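Subject: Re: [cell-ops] Table work after the arm goes in at Starotard
Date: 2025-07-23

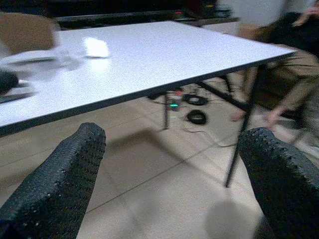
1. Floor cabling

Cables at the white table still run across the tiles and beneath the table legs, with a coil left on the floor. Anyone reaching under the table has to reach past them. Vostolberg has been asked to quote a raised channel along the wall side. Until it is fitted, chairs stay on the far side and the arm is held at zero speed while a person is at floor level.

2. Job content

The earlier message asked:

> We were told in February that the sorting operators would keep their
> grade. The new sheet from Oltosska lists "cell attendant" instead,
> with no sorting in it. Is this the same grade? Also, who resets the
> arm on second shift? Two of us have had the training and neither is
> on that shift.

The grade is the same. The title was changed by Oltosska without notice to this list and the sheet will be reissued. Attendants load trays, clear rejects and log stops. Hand sorting remains for parts under 300 grams, which the present fingers drop too often.

Second shift has no trained person for resets. Until it does, a stop on that shift is logged and left, and the operator goes back to hand sorting. Lost output is not charged to the operator.

3. Rates

The target of 2,000 parts per shift was set by Sung for the arm alone. It does not apply to a person covering for it. The hand rate stays as it was before installation.

The log for the first month shows 157 stops. Most were cleared by an attendant in under 100 seconds, but walking time is not recorded. Please write it in the remarks column.

4. Open items

Reset training for second shift: no date yet.
Floor channel: waiting on the quote.
Reissued job sheet: to be posted to this list.

Replies to the list, please, and trim the quoted text.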